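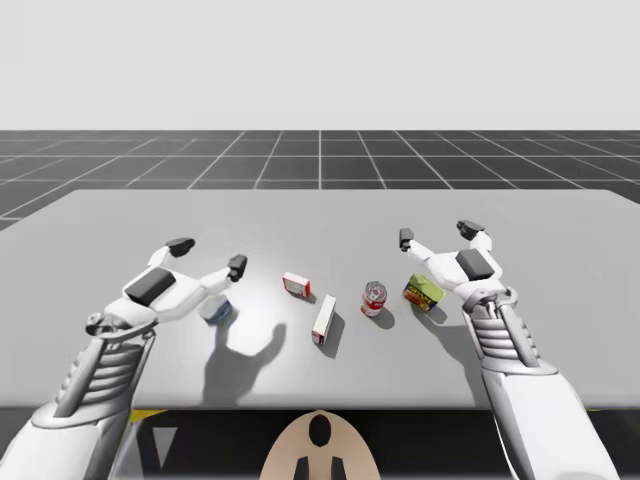
2020-02-09

Okay, so the sim is up and it hasn't crashed since lunch, and I'm writing this down before I break something again. Three weeks of evenings (and one very long night I will not be repeating) and I finally have two arms, two hands and a table with groceries on it, all running on the old desktop in the spare room. It sounds like a hair dryer. I don't care!

Most of today went on the hands. I had the thumb joint limits wrong on the left one and kept getting this horrible twitch every time I asked it to open, like it had touched a stove. I went through the config line by line, all 139 lines of it, and found a minus sign I'd put in back in the first week. One minus sign. Nomvula Mkhize had told me to check signs first and I said yes yes I did, and I had not. I owe her a coffee, or possibly a whole dinner.

After that I spent way too long on the shadows. They don't matter for the grasping at all, I know that, but with them off everything looked like it was floating and I couldn't judge how high the fingers were. So they stay on, even though it slows things down.

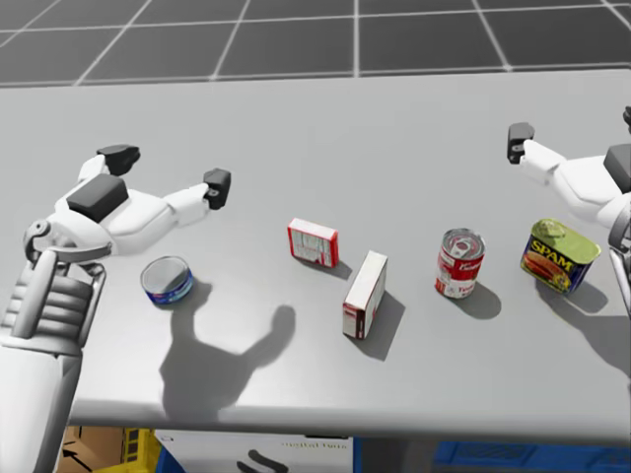
The groceries are the part I like best. Boxes and cans, the stuff from any kitchen cabinet, so I can try the same things for real once the workshop build catches up. I've been calling the whole project Clumedari, which was a name I made up for the folder and now I'm stuck with it. The soup can is going to be the easy one, I think, a nice fat cylinder you can just close around. The Spam worries me more. And the flat little tin is so low that the fingertips want to hit the table before they get anywhere useful, so I may have to come at it from the side and sort of pinch.

Ran 21 tries on the soup can before dinner with the right hand and got nearly half to lift. The rest it pushed over or just squeezed at nothing. I wrote them all in the notebook, with rude comments.

Still to do: slow the wrist down, fix the camera so it stops resetting every time I reload, and order the bearings from Stirnevov for the real forearm. They said March last time I asked, so I'd better get the order in tomorrow or I'll be waiting till summer. Also need to clear my junk off the bench at the workshop, I got a look about that.

Going to try the can one more time and then bed. Well, maybe two more times.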